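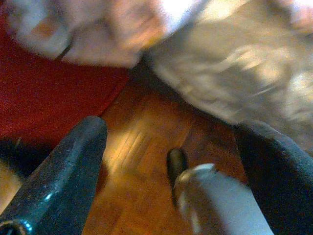 Welcome back, everyone, and I hope you have your notes on turn order from last time, as we shall lean on them quite a bit today. Our subject is the save system in space trading games, and in particular how much of the galaxy a game should bother to remember when the player switches off and goes to make the tea. A game can't keep every last detail, and it doesn't need to. Think of crumpled white fabric with all its folds and wrinkles: if you wanted to store that exactly you would be writing down the place of every crease, whereas for most purposes "a heap of cloth, on the right, rather rumpled" would do very nicely. Keep that heap in mind when we get to asteroid fields.

Piris, the little trading game we shall be using all term, has 484 star systems. Only 2 of them are saved in full at any one time: the one the player is in, and the one they have just left. Everything else is rebuilt from a seed number when it is wanted, and the seed for a system never changes, so the planets at Burnby will always come out in the same order however often you visit (do try it, it's rather satisfying!).

Prices are where it gets interesting. If you sell 40 crates of ore at Eskildsen, the price there drops, and the seed knows nothing of that. So the game keeps a short list of changes alongside the seed, and each change fades away over 30 game days. After that the entry is thrown out and the market goes back to its starting price.

Missions are kept separately and never fade. Please don't mix the two lists up in your coursework, as a good many people did last year, and had cargo contracts vanishing halfway to Grurneda.

For next time
Read the chapter on seeds, then play Piris until you have docked at three stations. Save, quit, load again, and write down anything that has changed. Half a page is plenty. Bring it along with you, and bring your save file too if you can find where your machine has put it.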